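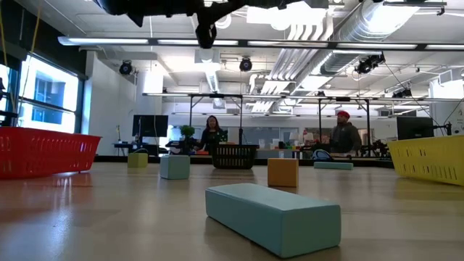 Soil Carbon Incubation, Birkley Site
Notebook entry, 2/1/22

Purpose of entry

To record the condition of the Birkley incubation series at the midpoint of the run, the changes made to the sampling order, and the items to be settled before the second set of gas readings is taken. Colleagues working on the Holub plots should read the section on moisture correction before using any figures from this series.

Status of the jars

The series consists of 40 jars, filled in November with topsoil from the two Birkley fields. Of these, 38 remain in use. Two jars from the lower field were withdrawn after their lids failed the pressure check. The soil from both has been kept, labeled, and moved to cold storage. It is not to be returned to the series, as the carbon dioxide readings from those jars cannot be trusted for any date.

All remaining jars were weighed this morning and brought back to their target weight with deionized water. Losses were small in the cool cabinet and larger in the warm cabinet, as expected. The jars nearest the fan in the warm cabinet again lost more than their neighbors. Positions were rotated one place clockwise, and the rotation is entered on the cabinet sheet.
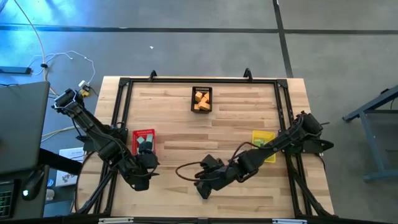

Moisture correction

The correction used so far was taken from the Gondari trial and assumes a sandy soil. The Birkley lower field holds a good deal more clay. When the Gondari correction is applied to it, respiration per gram of dry soil comes out too high, and the warm jars seem to lose carbon faster than the raw readings support. The upper field is much less affected.

A new dry weight was therefore obtained for each field. Subsamples were dried overnight and weighed twice. The revised values are in the shared folder under the Birkley heading. Earlier calculations have been left in place and marked as superseded. They should not be deleted.

It is too early to say whether the gap between the warm and cool jars will survive the correction. The first set of readings, recalculated, still shows a gap in the upper field. In the lower field the spread among jars is wide enough that no statement should be made until the second set is complete.

Gas readings

The Wiseo analyzer was checked against the reference gas at 800 parts per million before and after the session. The second check read slightly low. The drift was within the limit set in the protocol, but it was in the same direction as last time, and the inlet filter will be replaced before the next session.

Blank jars were read first and last. One blank gave a high value on the first reading and a normal value on the second. Both are recorded. The lid seal on that blank was cleaned between readings, and this should be noted in the methods section if the value is excluded.

Items outstanding

1. Replace the inlet filter and repeat the reference check.
2. Recalculate the first set for the lower field with the new dry weights.
3. Confirm with the Holub group which depth their cores were taken from. Their sheet gives two different depths for the same plot.
4. Order replacement lids of the older pattern. The newer ones do not seat well on the wide jars.

The second set of readings will start once items 1 and 2 are closed. The cool cabinet stays at 4 degrees until then.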